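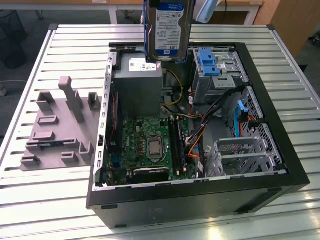 Darkon, August

Section 4: Fitting and preparing an internal storage drive

This section covers the fitting of a 3.5-inch hard disk drive in a desktop tower and its preparation as a backup volume for Skikance. For external drives, see Section 5.

Before you start

The backup volume needs at least 367 GB of free space. A drive sold as 1 TB is large enough for most single-user installations. Do not use a drive that already holds files you want to keep.

CAUTION: Shut down the computer, switch it off at the wall and unplug the mains lead. Hold the power button in for 10 seconds before opening the case. Never open the power supply unit.

Fitting the drive

1. Lay the tower on its side on a firm, level surface and take off the side panel.
2. Touch bare metal on the case to discharge static.
3. Hold the drive by its edges. Do not press on the circuit board.
4. Slide the drive into a free 3.5-inch bay until the screw holes line up. Fit four screws, finger-tight first.
5. Connect the SATA data cable to the drive and to a free port on the motherboard.
6. Connect a SATA power lead from the power supply. Both plugs are keyed and fit one way only.
7. Check that no cable touches a fan, then refit the side panel.

Note: Some cases use plastic rails or a tool-free tray. Follow the case maker's instructions in place of step 4.

Preparing the volume

8. Reconnect the mains lead, start the computer and open Skikance.
9. Choose Storage, then Add volume. Select the new drive by its serial number.
10. Choose Format and confirm.

CAUTION: Formatting erases everything on the selected drive.

11. Enter a volume name of up to 34 characters. Spaces are allowed; slashes are not.
12. Choose Run first backup. Leave the computer switched on until the status reads Complete.

Note: Folders holding more than 2,000 files are indexed separately, and the progress bar may pause while this is done.

If the drive is not listed, shut down, unplug the computer and reseat both cables. If it is still missing, check that the SATA port is enabled in the firmware settings.

Section revised by Ursina Lanz. Technical check: Rafia Chaudhry.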